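Why Does a T-Shirt Have a Front and a Back?

I used to get dressed in a big hurry, and about half the time I ended up with my T-shirt on backward. It felt tight under my chin all day long! So let me tell you how to read a shirt before you put it on, and how to get it flat when it has turned into a lump.

First, look at the neck hole. On most T-shirts the front of the collar dips down lower than the back. Your neck leans forward a little (go on, feel it), so the shirt needs more room there. Many shirts also have a small label sewn inside the back of the collar. Find the label, and you've found the back.

Dark clothes are the trickiest. When you bunch up something black, all the folds look the same and you can't tell a sleeve from a hem. I like to lay mine on a bed cover with lots of color on it, so the edges of the shirt show up nicely. 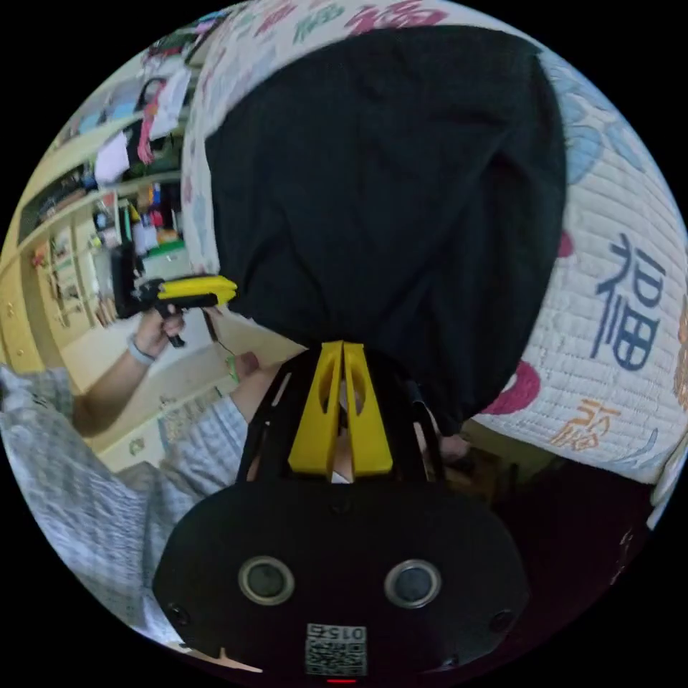
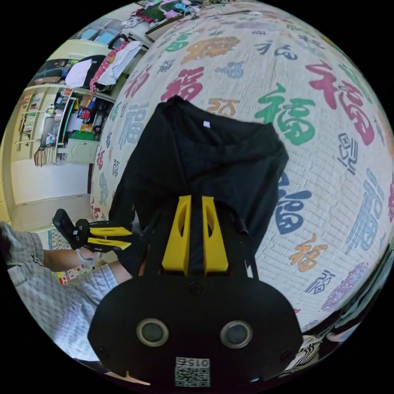
Black cloth and a bed cover printed with 福, a Chinese character that means good fortune. In the second picture, look for the little white label inside the T-shirt's collar.

You say 福 like "foo," and people have been writing it in different styles for a very long time. Some styles are fat and brushy, and some look like the carving on a stamp. Lots of families put it on their doors at Lunar New Year!

Now, back to our lump. Pick it up by the shoulders, one in each hand, and give it a good shake. Lay it down with the collar pointing away from you. Pull out the sleeves, then tug the bottom hem straight and smooth the middle with your flat hands. I go from the collar down, and I chase every wrinkle off the end.

Try it with a big shirt and then a small one. I find the small ones harder, and baby shirts are the worst of all (those tiny sleeves!).

More to read
Why Do Socks Get Holes in the Toes?
What Is a Quilt Made Of?
How Buttons Stay On
Where Does Cotton Come From?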